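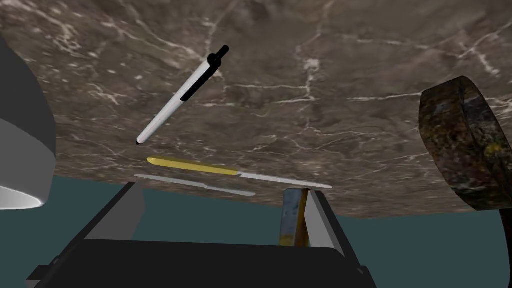 August 24, 2026

I've put off buying the second arm until October. The quote from Kirnby came to 1,285 for the arm and controller, before delivery, and the gripper is another 400 on top. I had forgotten spare finger pads altogether, so I've added 30 for those.

Most of the work is still in simulation anyway. Pens and cutlery are what I practise on, and thin things lying flat are still the hardest to pick up. A wider gripper might help, but I'd like to try that in software before paying for one.

Tracey Cheetham has offered me her old bench - free if I collect it. That leaves the power supply. Matěj says to buy new, and he's probably right.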